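The Last Ferry to Hesum

Mawuli Agbeko missed the ferry by two minutes. He saw it from the top of the harbour road, already turning its back to the town, and he ran anyway, because he had seen other people do it and it seemed to be the custom. Then he stood on the stones with his bag and breathed.

The man in the ticket window was closing the shutter.

"When is the next one?" asked Mawuli.

"Saturday," said the man.

It was Thursday evening, in March, and the rain came from the side.

He had a letter in his inner pocket. It was from his aunt, who had lived in Hesum for 17 years and wrote always with a green pen. In the letter she said that the house was too large now, that the stairs had become longer, and that he must come and choose what he wanted before she gave the rest away. She did not say that she was ill. She wrote one full page about the pear tree, and from this he understood it.

"Is there a place to sleep?" he asked.

The man looked at him through the last opening of the shutter. "Go to the Strand. Tell her you missed the boat. She has a price for it."

The Strand was a narrow house with a yellow lamp over the door. The landlady, Mrs Dusell, was small and wore two cardigans, one on top of the other. She took his coat from him as if it had done something wrong and hung it near the stove.

"You ran," she said. "I can hear it in your chest. Everybody runs."

She gave him soup, bread and a room on the second floor. The room had a bed, a chair and a window to the water. He sat down on the bed with his shoes still on and thought of his aunt's kitchen, where he had lived for one winter when he was nine years old. He had not spoken to anybody in the first weeks. He had only the language from home and he was ashamed of the few words he had in the new one. Each morning his aunt put a cup on the table and said its name, slowly, and waited. She did not get angry. On the fifth morning he said "cup", very quietly, and she turned to the sink and washed a plate that was already clean. 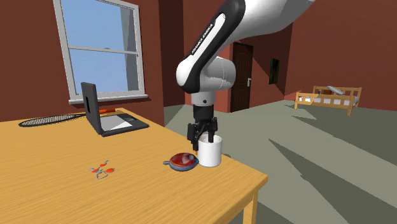
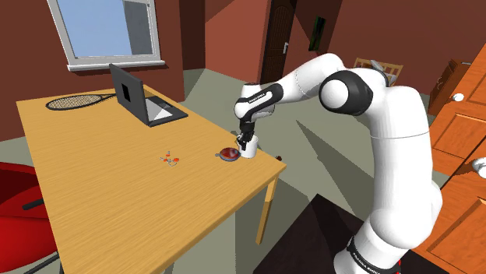
A white mug near the corner of the table.

He slept badly. In the night the wind pulled at the window, and he got up and read the letter again by the light of the street. "The tree gave around 200 pears last year," she had written, "and I could not carry them, so the birds became fat." He read this line many times. She had never before asked for help in her life, and he thought that maybe this was how she did it.

At half past six he went down. Mrs Dusell was already in the kitchen, peeling potatoes for a dinner that was many hours away.

"I cannot wait until Saturday," he said.

"No," she agreed, and continued to peel. "There is my brother-in-law. He goes over to Loledwood with feed for the animals. From Loledwood you can walk, if you are not proud about your shoes."

"How far is it?"

"Five miles. It was four when I was young." She wiped her hands. "Who is in Hesum?"

He told her. He wanted to tell it short, but it became long. He told about the green pen and the stairs, and the winter when he was nine. She listened with her head a little to the side. When he was finished she went to the cupboard and took out half a loaf, and she wrapped it in a cloth and put it on top of his bag.

"Bring me the cloth when you come back," she said. "And a pear, if it is the season."

"It is March, Mrs Dusell."

"Then come back later."

The brother-in-law did not speak at all during the crossing. He stood with his hand on the wheel and his eyes on the grey line of the land, and Mawuli sat on the feed sacks and held his bag against the wind. The smell of the sacks was sweet and dusty. Behind them the town became small, and after some time he could no longer find the yellow lamp.

At Loledwood the rain had stopped. He asked the way from a girl with a bicycle, and she pointed up the hill with her whole arm. He ate some of the bread as he walked. His shoes were wet before the first gate.

It was almost noon when he saw the tree over the wall, bare and black, bigger than he remembered. The kitchen window was open a little. Somebody inside was moving plates. He put his hand on the gate and found that he had forgotten everything he had prepared to say, in both languages, so he called her name.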